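Bididero, la comunidad de los que amasan en casa
Inicio > Panes > Masa madre

Mi masa madre de centeno sube, pero el pan me sale chato
Publicado por Shiuli Majumder

¡Hola a todos! Llevo desde mayo con mi primera masa madre y estoy enganchadísima, ya me veo horneando para toda la escalera. La empecé con centeno integral y agua del grifo, y ahora dobla en el bote sin problema, huele a yogur y a manzana, una maravilla.

Lo que no consigo es que el pan haga lo mismo. Uso 500 gramos de harina de fuerza, agua a ojo (la masa me queda bastante pegajosa) y un par de cucharadas de masa madre. Amaso hasta que me canso, la dejo en un bol tapado toda la noche en la encimera y por la mañana le doy forma y al horno. Al volcarla se me desparrama como una tortilla. De sabor está riquísimo, algo ácido, pero queda con dos dedos de altura y los agujeros muy pequeñitos y apretados por abajo.

¿Es la harina? ¿Es que la masa madre todavía es joven? He leído que hay que meterla en la nevera y también que ni se te ocurra, y ya no sé a quién hacer caso. Horno eléctrico normalito, marca Torex, sin vapor ni nada.

Dunmore
¡Qué buena pinta tiene lo que cuentas! Si dobla en el bote y huele a manzana, tu masa madre está estupenda, así que por ahí puedes respirar. Yo miraría primero la noche en la encimera. En cuanto empieza el calor, una masa con la cocina templada se pasa de fermentación mucho antes de que suene el despertador, y una masa pasada es justo eso que describes: pegajosa, sin fuerza, ácida, y se te va por los lados en cuanto la sacas del bol.

Te cuento cómo lo haría yo con tus mismos ingredientes. Refresca la masa madre por la mañana y espera a que esté en su punto más alto, con la superficie abombada (si ya se ha hundido por el centro, llegas tarde, no pasa nada, refresca otra vez). Mezcla los 500 gramos de harina con 320 de agua pesada en báscula, lo de a ojo déjalo para cuando le hayas cogido el tacto. Espera media hora. Luego añades 100 gramos de masa madre y la sal, y nada de amasar hasta el agotamiento: pliegues en el propio bol cada media hora, con las manos mojadas, tres o cuatro veces.

Después vigila la masa y olvídate del reloj. Cuando haya crecido algo más de la mitad y tiemble al mover el bol, a formar. En mi cocina eso ocurre a media tarde, en la tuya a saber. Y el formado es importantísimo: bolea una vez, suelto, deja reposar veinte minutos tapado, y vuelve a formar apretando bien, arrastrando la bola hacia ti para que se tense la piel por encima. Al banetón (o a un colador con un paño enharinado, yo tiré así años) y ahora sí, a la nevera toda la noche. Por la mañana lo vuelcas frío, lo cortas frío y al horno muy caliente. ¡Vas a flipar con la diferencia!

Sobre el vapor: una olla de hierro con tapa, precalentada dentro del horno. Tapa puesta los primeros veinte minutos y fuera después.

PanConPan
a mi me pasaba y era la harina, cambia de harina 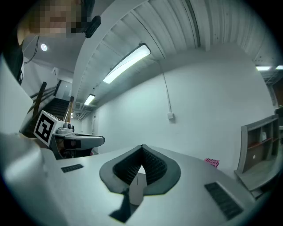

Grimley: Dunmore lo ha clavado con la fermentación, solo añado una cosita de la sal, que Shiuli no la menciona en su receta. Si no lleva, la masa se queda floja por mucho que la pliegues. Para 500 gramos de harina yo pongo 10, bien pesados. Y otra cosa, la harina "de fuerza" del súper varía muchísimo, mira la proteína en el paquete: por debajo de 11 yo le bajaría el agua. Con centeno en la masa madre también se nota más pegajosa, es normal y no hay que echarle harina encima como locos.

Para aprender a ver el punto, prueba con un pan pequeño, de 200 gramos de harina. Se hornea enseguida, se come en la merienda y si sale mal no te duele. Yo hice 7 seguidos así y a partir del cuarto ya levantaban de lo lindo.

Shiuli Majumder
¡¡Gracias!! No le ponía sal, me da hasta vergüenza, pensaba que era solo por el sabor. Tengo la masa madre refrescada desde las 6 y pienso probar con el pequeñito y la nevera. El banetón va a ser un colador, y la olla de hierro se la pido a mi suegra. Una duda tonta: ¿el corte lo hago con cuchilla o me vale un cuchillo de sierra?

Dunmore
Sierra bien afilada y sin miedo, un tajo largo y algo inclinado. ¡Cuéntanos cómo queda!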